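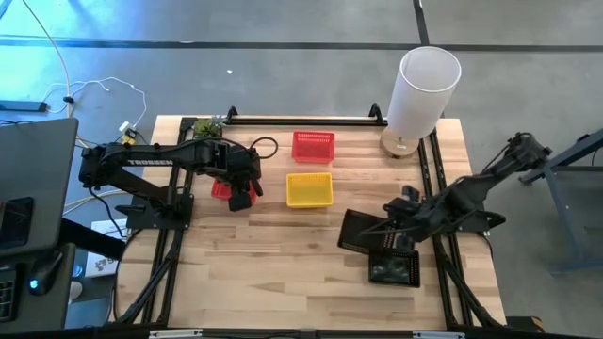
图1 桌面上的红、黄网篮，右上角为台灯。

电影叙事分析 第4讲讲义
灾难片中的信息分配与视点

2023年6月16日修订

4.1 本讲范围

本讲讨论灾难片如何向观众和人物分配信息。类型史部分已在前一讲处理，不再重复。特效制作、票房与发行不在范围之内。

分析材料以《Tommont》为主，由Kanden影业出品，故事发生地为山城Miltmont。课前应已看完全片。未看者可在资料室的Poojary片库中调阅，检索时用原文片名，译名条目尚未录入。片库所存为影院版，导演版结尾不同，引用时须注明版本。

4.2 基本术语

故事与情节。故事指按因果和时间顺序重建出来的全部事件，包括未在银幕上出现而可推知的部分。情节指影片实际呈现的事件及其排列。灾难片中二者的差距主要集中在灾因上：灾因在故事中最先发生，在情节中往往最后给出，或者始终不给出。

认知范围。某一段落中观众所知与人物所知之比较。观众多于人物，称为非限制性叙述；观众与某一人物相等，称为限制性叙述；观众少于人物，称为压制性叙述。三者都是对段落的描述，不宜直接用来给整部影片定性。

认知深度。影片进入人物主观状态的程度。主观镜头、主观声音、梦境与回忆由浅入深。认知范围与认知深度相互独立，限制性很强的影片可以完全不进入人物内心。

传信渠道。人物获知灾情的途径，包括直接目击、他人口述、广播电视、电话以及痕迹推断。渠道本身的可靠程度是叙述手段之一，分析时应逐条标注。

4.3 段落分析：Miltmont停电

停电段落位于第一幕末尾。此前观众看到水库管理站的读数异常，中学里的主要人物尚不知情，属于非限制性叙述。停电后影片不再切回管理站，观众与人物同时失去信息来源，叙述转为限制性。

转换由声音完成。教室里的广播在一句话中间中断，下一个镜头仍为同一机位，环境声被抬高，没有配乐。剪辑上没有任何标记，画面构图也未改变。若关闭声音观看，这一转换几乎无法察觉。

其后的撤离部分依次使用三种渠道。首先是口述：门房转述听来的消息，内容有误。其次是痕迹推断：人物由河床露出判断上游出了问题。最后是广播恢复，内容与口述矛盾。影片没有立即裁定哪一方正确，悬念由此从“灾难是否到来”移到“应当相信谁”。后一个问题支撑了整个第二幕。

需要注意，限制性叙述在这里并非绝对。火车进站时有一个高角度远景，人物无法占据该位置，观众因此看到后方铁轨已被淹没。该镜头不附属于任何人物，却只给出人物随后就会知道的内容，提前量很小。讨论时可将其视为局部越界，不必据此推翻整段的判断。 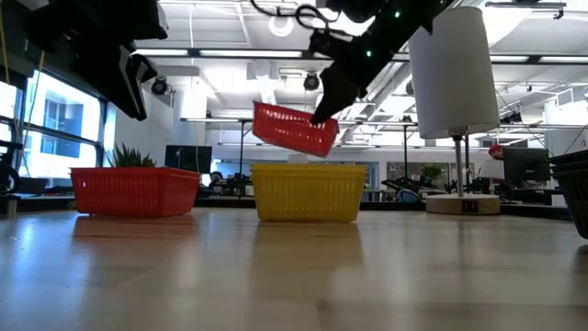 有同学在讨论课上提出，高角度远景既然超出人物视野，就应当把整段改判为非限制性叙述，否则术语没有约束力。

这一意见涉及判定标准。本课程采用主导原则：以段落内占优势的认知关系命名，例外单独记录。理由有二。其一，经典剪辑普遍包含交代空间的镜头，若一律按越界处理，限制性叙述将无例可举。其二，例外只有在主导关系已经确定之后才有意义。该意见也有可取之处，即例外必须写入分析表，不得省略。若同一段落中例外反复出现，且其内容影响观众对后续事件的预期，则应考虑重新划分段落。

4.4 时间处理

全片情节时间为一昼夜，故事时间可上溯至大坝施工时期。施工时期的事件全部通过对白和档案照片补出，没有闪回。

第一幕以省略为主，第二幕接近等时，第三幕出现延长。溃坝由多个机位重复呈现，同一动作在银幕上所占时间长于其在故事中所占时间。延长与认知范围的关系应当分开讨论：机位增加并不等于观众获知更多，重复呈现的内容在因果上没有新增信息。

最后期限是灾难片的常见结构。《Tommont》将期限设为末班火车的发车时刻，在第70分钟由站长口头给出。此前人物有方向而无时限。期限给出之后，平均镜头长度明显下降，并行剪辑开始出现，叙述随之恢复为非限制性。由此可见，全片的认知范围呈宽、窄、宽的走向，转折点分别为停电与期限公布。

4.5 灾因的处理

灾因的给出方式可分三类。

明示型：由权威人物说明，通常位于第二幕末。优点是为第三幕的行动提供依据，代价是调查线索就此终止。

竞争型：影片提供数种解释，分别对应不同人物的立场，最终不作裁定或仅作部分裁定。此类影片的对白密度一般较高。

空缺型：灾因既不说明，也不成为人物追问的对象。叙事重心转入人物关系，灾难作为既定条件存在。

《Tommont》影院版属于竞争型，设计缺陷说与维护失当说并存。导演版增补了一场听证会，确认后者，因此应归入明示型。两个版本在归类上的差别由一场戏造成，可见类型判断依赖末段信息，仅凭前两幕不能得出结论。

常见错误是把空缺型等同于剧本漏洞。判断依据在于影片是否提出过问题。提出而不回答，须考察其是否以其他方式补偿；从未提出，则不构成空缺之外的缺陷。

4.6 梗概写作

梗概是分析的前置工作，要求如下。

一、使用现在时态的陈述句，不加评价。“令人震惊”“扣人心弦”一类用语应删去。
二、按情节顺序书写，不得改为故事顺序。灾因在影片何处给出，梗概即在何处写出。
三、人物首次出现时注明身份及其与其他人物的关系，此后只用一种称呼。
四、写明结局。宣传用简介可以隐去结局，课程作业不可以。
五、篇幅不超过200字，超出部分不予批阅。

初稿中最常见的问题是顺序混淆，即在第一句写出大坝维护失当。该信息在影片中以争议形式出现，写成既成事实后，梗概与影片的认知结构不再一致，后续分析亦随之失效。
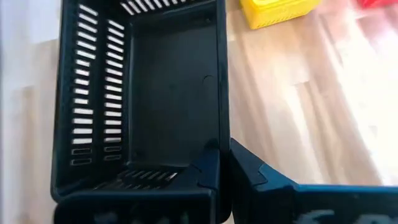

4.7 作业

甲、按4.6节要求撰写《Tommont》影院版梗概一篇。

乙、自选第二幕中的一个完整段落，填写分析表。表头依次为：镜头序号、时间码、传信渠道、观众所知、人物所知、例外。镜头序号沿用Poojary片库的编号，全片末镜编号为2777。该编号包含片头标识与字幕卡，不能直接用于计算平均镜头长度。

丙、比较两个版本的结尾，说明听证会一场对悬念回收的影响。只讨论叙事，不讨论演员表演。

作业于7月第一次课前交至资料室。分析表可手写，时间码须清晰。

4.8 补充说明

并行剪辑与交叉剪辑在部分教材中混用。本讲义以“并行剪辑”统称不同空间线索的交替呈现，是否同时发生另行注明。阅读参考资料时请先核对该书定义。

观众所知一栏只填影片已经给出的内容，不填由类型经验得出的预测。例如，观众看到水库读数异常时多半会预期溃坝，此类预期应写入备注，并标明“推测”。

影院版第三幕广播内容的字幕有一处误译，将“下游”译作“上游”，以原声为准。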